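Pendeo Members' Forum > Working Habits > Keeping a list of unfinished thoughts

Posted by W_Mersha (moderator), 9:15 a.m.

Members are invited to comment on a proposal for the June reading circle. The proposal is that each participant keep one written list of matters still to be decided, large or small, and review it once a day at a fixed time. My own list stood at 37 entries this morning. I would be grateful for views on whether a limit should be set.

Wondimu Mersha
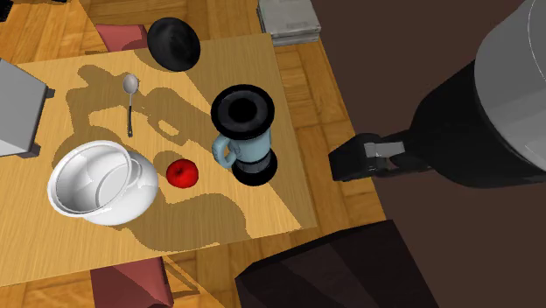 Posted by kallora_reader, 9:52 a.m.

A limit would be welcome, in my opinion. I kept an open list for a year and it passed 400 entries, most of which I could no longer explain. Small matters crowd out the large ones when they sit side by side. An apple and a spoon may share a table with a white pot without harm, but "buy stamps" and "decide whether to move" should not share a page. I would propose two lists, with the shorter one reviewed daily.

Posted by M_Mizuno, 10:30 a.m.

I must respectfully disagree with the previous member. Two lists require a decision about where each thought belongs, and that decision is itself one more thing to think about. I have used a single notebook for many years. When a page is full, I copy forward what still matters and leave the remainder behind.

Masaru Mizuno 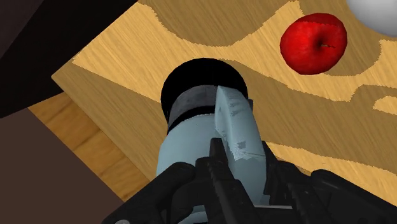 Light blue container in the gripper, with a red apple on the table.

Posted by kallora_reader, 11:04 a.m.

Mr. Mizuno's method assumes that one remembers to copy the page. I did not.

Posted by Niskanen, 1:20 p.m.

May I ask what is meant by "review"? If it means reading the list, I can do so in a minute. If it means settling each entry, 37 is far too many for one sitting. The wording of the proposal should be made clear before anyone is asked to adopt it.
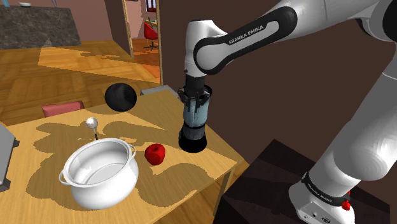

Franka Emika arm over the blender.

Posted by W_Mersha (moderator), 2:45 p.m.

The point is accepted. "Review" will mean reading only. Members may keep one list or two, as they prefer, up to 100 entries in total. Mr. Mizuno's objection to a second list is noted and will be included in the circle's notes.

Posted by M_Mizuno, 3:10 p.m.

Thank you. I remain of the view that 100 is generous.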